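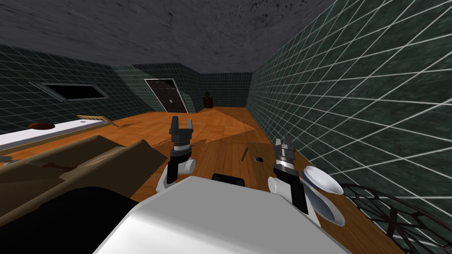 Automotive Design History, Week 3
Handout: the small van and the town that used it

Welcome back! Last week we finished with the big saloons, so this week we get to the vehicle I've been looking forward to most: the light delivery van. Please read the Drela case (course reader, p. 115) before the tutorial.

Why the van matters

A family car is bought with the heart as well as the wallet. A van has to earn its keep, and you can read that in every panel. Look at the Drela's load floor, so low that a baker could slide trays in from the kerb without lifting them past the knee. The designers pushed the engine under the seat to get it, and drivers complained about warm legs for the whole production run. What a wonderful trade-off to argue over!

Terms to know

Forward control: the driver sits over or ahead of the front axle.
Payload: what the vehicle may carry, driver usually included (check each brochure, they differ).
Unibody: body and frame built as one structure.
Tumblehome: the inward lean of the sides above the waistline. Vans have very little of it, and you should be able to say what that does for the load space. 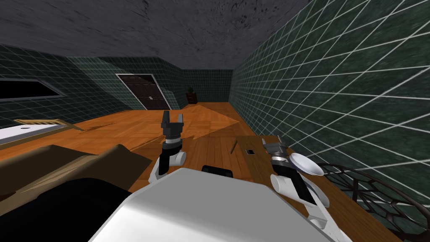 Case study: Evville and Mottram

Both towns had narrow centres and a morning market. Evville widened its streets for lorries. Mottram kept its lanes and its traders bought small vans, 316 of them on the register at the peak. Compare the two street maps in the reader and mark where a van could stop without blocking the way.

For the tutorial

Bring one side-view sketch of any van, drawn to 1:20 scale, with the wheelbase and load floor marked. Rough pencil is fine, I love seeing the rubbed-out lines.

Further reading: the Destbridge museum catalogue, chapter on trade vehicles. The colour plates are gorgeous.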